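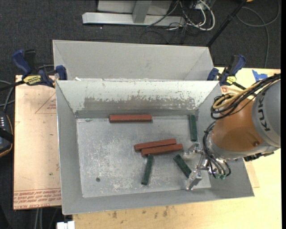

Page 5

Storage Bins and Blocks: Frequently Asked Questions

Ordering, care and everyday use of the Hudness block sets and the sheet-metal bins sold through Markolach. Prices and freight are on the order form.

What comes in a small block set?
Six rectangular blocks: three long red ones and three shorter green ones. The red has a brown cast and the green is quite dark, so expect deeper colors than you would find on toy blocks. Bins are ordered separately.

Can I buy one color only?
Yes. Single colors are sold in packs of 16. Write "long red" or "short green" on the order form. Mixed packs other than the small set are not available.

Do the blocks need to be stacked?
No. Most customers drop them in and leave them as they land. With only a few blocks in a large bin you can pick up any one of them without moving the others. If you are filling the bin close to the top, lay the long blocks flat first and put the short ones in the gaps.

Why do the bins have sloping walls?
Blocks dropped near the side slide toward the floor of the bin. They can still come to rest against a wall, and a long one will often lie flat along the base of it.

The light surface is wearing off the inside of my bin. Is it faulty?
No. A worn gray band low on the wall, with chipped edges and scratches, is normal on a bin that gets daily use. The same goes for pale scuffs on the floor. Wear of this kind is not covered by the warranty. Bent walls and split seams are, if you report them within 60 days of delivery.

Can I repaint it?
You can, but new paint on the lower wall will rub off in the same places. Our Skeltholm shop does not offer repainting. If you do it yourself, sand the ragged edges first and keep the bin out of use until the paint is hard.

How do I clean the bins?
Take the blocks out, brush the floor and wipe it with a damp cloth. Dry it afterward. Don't use steel wool.

Small scraps collect where two bins meet. What should I do?
Pull the bins apart and sweep the gap - a stiff hand brush is enough. If you can't move them, use a vacuum with a narrow nozzle.

Do the blocks fade?
The green can lighten if it sits by a window. The red holds its color better.

Can I return an opened set?
Yes, within 30 days, if all the blocks are there. Send returns to the Ambrose warehouse with the packing slip. Bins can be returned unused only.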